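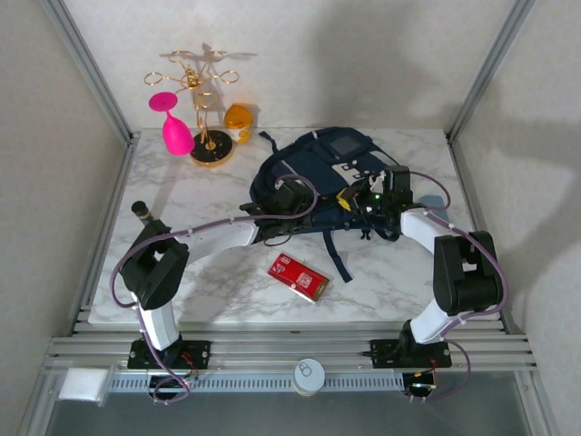

Wer jede Woche nachzieht, hat die Schrauben irgendwann rund, und gewonnen ist damit nichts, hieß es bei Mazza auf die Frage nach dem richtigen Wartungsintervall.

Kapitel 20
Aufstellung und Pflege einer zweiarmigen Zelle

Der Einwand ist berechtigt. Die meisten Wartungspläne, auch der für die Zelle Kilerar, schreiben Tätigkeiten vor, ohne zu sagen, woran man ihren Nutzen erkennt. Zwei Arme auf gemeinsamen Aluminiumschienen verlangen vor allem, dass die Grundplatten sitzen. Ob sie sitzen, zeigt eine Messung. Der Drehmomentschlüssel allein zeigt es nicht.

Ähnlich steht es mit den Leitungen. Außen am Arm geführte Kabel gelten als wartungsfreundlich. Das stimmt, solange die Clips halten und die Schlaufe am Gelenk genug Spiel hat. Im Protokoll aus Clondau ist nach 621 Betriebsstunden als Befund »i. O.« eingetragen. Was geprüft wurde, fehlt.

Abschnitt 20.1 behandelt die Klemmung der Grundplatten, Abschnitt 20.2 die Kabelführung. Die Prüfliste auf Seite 29 ist ein Vorschlag und sollte vor der Verwendung gekürzt werden.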